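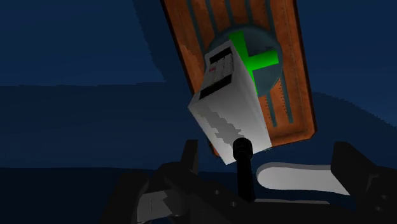 Cutting Boards: How to Clean, Oil and Store Them

I have worked in kitchens for nine years, first in a small hotel and now in my own place in Clamside, where I cook for guests and give a class in the winter. The question I hear most often in the class is about cutting boards. People buy a good one, it looks beautiful for a month, and then it turns gray, or it smells of onion, or it bends like a potato chip. I collected my notes on this page. Some of it I learned from my first chef, Loïc Moulin, and some of it I learned by ruining boards.

Washing after each use

Scrape the board first with a bench scraper or the back of a knife. Then wash it with warm water, a little dish soap and a brush. Wash both sides, even if you cut only on one. When only one side takes water, that side swells and the other does not, and this is how boards become curved.

Do not leave a wooden board in the sink. Ten minutes under water is already too much. And please keep it out of the dishwasher - I have seen a thick maple board come out in two pieces.

Rinse, wipe with a towel, and stand the board on its long edge so the air can reach both faces. If you must lay it flat, put two wooden spoons under it. Do not dry it in the oven or on the radiator.

Smells and stains

For onion and garlic, spread coarse salt over the board and rub it with half a lemon, cut side down. Press the lemon a little so that the juice comes out. Leave the paste for 5 minutes, scrape it off and rinse with cold water. For fish I do it two times.

Beet and turmeric are more difficult. Baking soda with a few drops of water makes a paste which takes out most of the color, but it can darken oak and cherry, so try it first in a corner. What stays after that will become lighter over the weeks. I have a yellow shadow on my bread board from a curry in March and I stopped fighting with it.

White vinegar, one part to four parts of water, is good for wiping down at the end of the day. Keep it in a spray bottle with a label. It is not a replacement for soap after raw chicken.

Oiling

A new board wants oil once a day for a week, then once a week for a month, and after this once a month. It is an old rule and I found it a bit too much for small boards, but for a big one it is right.

Use food-grade mineral oil. Olive oil and sunflower oil go rancid inside the wood and you will smell it in your apples. Walnut oil works and it hardens, but I don't use it because of guests with nut allergies.

1. The board must be fully dry. I wait until the next morning.
2. Warm the bottle of oil in a bowl of hot water from the tap. The oil becomes thinner and goes in faster.
3. Pour a pool of oil the size of a coin and spread it with a soft cloth, along the grain. Add more until the whole surface shines.
4. Do the edges and the end grain. The end grain drinks the most, so go back to it a second time.
5. Leave it overnight standing on a rack, with paper under it.
6. In the morning wipe off what is still on the surface. If it feels sticky, you used too much - wipe it again with a dry cloth.

If you want more protection, finish with a board cream. I make mine from one part beeswax and four parts mineral oil, melted together in a jar in a pan of water. The ready-made one from Soleo is also fine, only the tin is small for the price.

How do you know it is time to oil again? Let some drops of water fall on the board. If they stay round, wait. If they go flat and leave a dark spot, it is thirsty.

Sanding an old board

When the knife marks are deep enough to catch your fingernail, it is time for sandpaper. Start with 80 grit if the cuts are bad, otherwise with 120. Go always with the grain. Then 180, then 220. I stop there. A friend in Kneath who makes furniture goes up to 4000 with his display pieces, but on a cutting board this is wasted work, and a very smooth surface is slippery under a tomato.

After the 180 wipe the board with a damp cloth and let it dry. The small fibers will stand up and feel rough. The next paper takes them off, and later, when you wash the board, they will not come up so much.

Clean away all the dust before you oil. I use a paint brush first and a damp cloth after.

Cracks

A thin crack at the end of a board can be glued if it is clean. Work wood glue into it with a piece of thread or dental floss, pull it back and forth, clamp it and leave it one full day. Choose a glue which is marked waterproof and safe for indirect contact with food. Scrape off the extra when it is rubbery, not when it is hard.

If the crack goes through to the other side, I don't repair the board for food anymore. It can have a second life under a plant pot or a hot pan.

Plastic boards

Plastic can go in the dishwasher, on the upper rack. For gray cuts and stains, lay the board flat, cover it with a paste of baking soda and water, put a wet towel over it and leave it one hour. Then scrub with a stiff brush. When the cuts are deep and fuzzy, buy a new one. They are cheap and nothing brings them back.

Stopping a board from sliding

A damp kitchen towel folded flat under the board is what I use. A piece of the rubber net for drawers also works and weighs nothing. Coltinari sells little rubber feet with screws. They hold well, but then you can use only one side.

Storing

Stand the boards upright with a finger of space between them. A file rack from an office store does the job. Keep them away from the stove and from a window with strong sun. If a board is already curved, put it with the hollow side down on a damp towel overnight, and in the morning dry it standing. It helps with a light curve. With a heavy one I had no luck.

Keep one board for raw meat and one for bread and fruit. I burned a small mark in the corner of each with a hot nail, a dot for meat and a line for bread, so also my guests can find the correct one.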